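Unska Pocket Dock for handheld consoles

I've been selling used games and handhelds out of my shop in Castgate for years, and the thing people ask me for most is a dock that won't fight with their TV. So I finally started stocking one I use at home. It's the Unska Pocket Dock, made by Maltex, and it's been sitting under my living room TV since February with my own handheld plugged into it pretty much every night.

The idea is simple. You drop your handheld into the slot, the picture moves over to the TV, and the dock charges the battery while you play. There are 3 USB ports (one on the front, the others around back), an HDMI out, and a wired network jack, which I wish more docks had. Downloads on my Wi-Fi used to crawl — plugged in, a big game is ready by the time I've finished dinner.
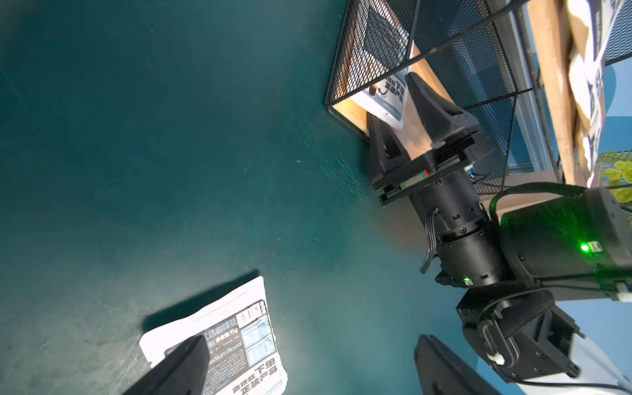 Does it work with a case on the handheld?

Thin cases are fine. The slot has a rubber insert you can pull out, and that gives you enough room for most of the soft shells I sell. A thick case with a battery built into it won't go in, so you'd have to take that off first.

The rest of what's in the box: the dock, a power brick, an HDMI cable and a little printed sheet that you will lose right away. The HDMI cable is on the short side. If your TV is up on the wall, grab a longer one when you order. The brick is a good one, though, and you can use it by itself when you travel. 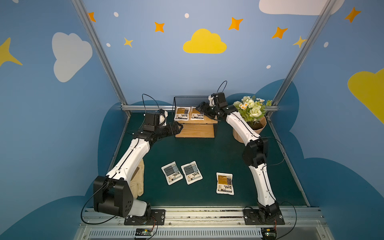

Written by Georgiev, owner and chief button masher

Setup took me hardly any time. Plug in the power first, then the HDMI, then seat the handheld. If you get a black screen, lift the handheld out and drop it back in, and check that the TV is on the right input (I've done that one more than once!). There's a small button on the back that flips between sharp and smooth picture. I leave it on sharp for pixel games and smooth for everything else.

Now the save backup feature, which is why I picked this dock over the cheaper ones. Put a memory card in the side slot and the dock copies your saves overnight while the handheld charges. Mine is set for 2 in the morning. It keeps the last 100 saves and clears out the oldest when it needs space, so you never have to tidy up. My nephew wiped a farm I'd put 400 hours into and I had it back before breakfast. I was so happy I bought him a pizza anyway.
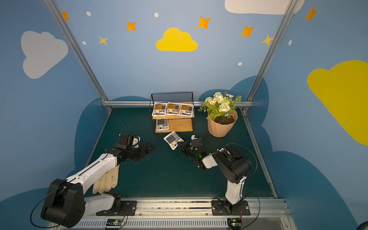 You do have to turn that feature on yourself, by the way. It's under Storage in the dock menu, and it ships switched off. While you're in there, turn down the front light too, because it's bright enough to bug you in a dark room.

A couple of gripes. The fan kicks in during the heavier games and I can hear it in quiet scenes, though with the sound up I forget it's there. And the white one shows every fingerprint, so I'd go for the gray.

Colors: gray, white
Made by: Maltex
In stock at the Castgate store and online
Returns: bring it back with the brick and cables and I'll swap it or refund you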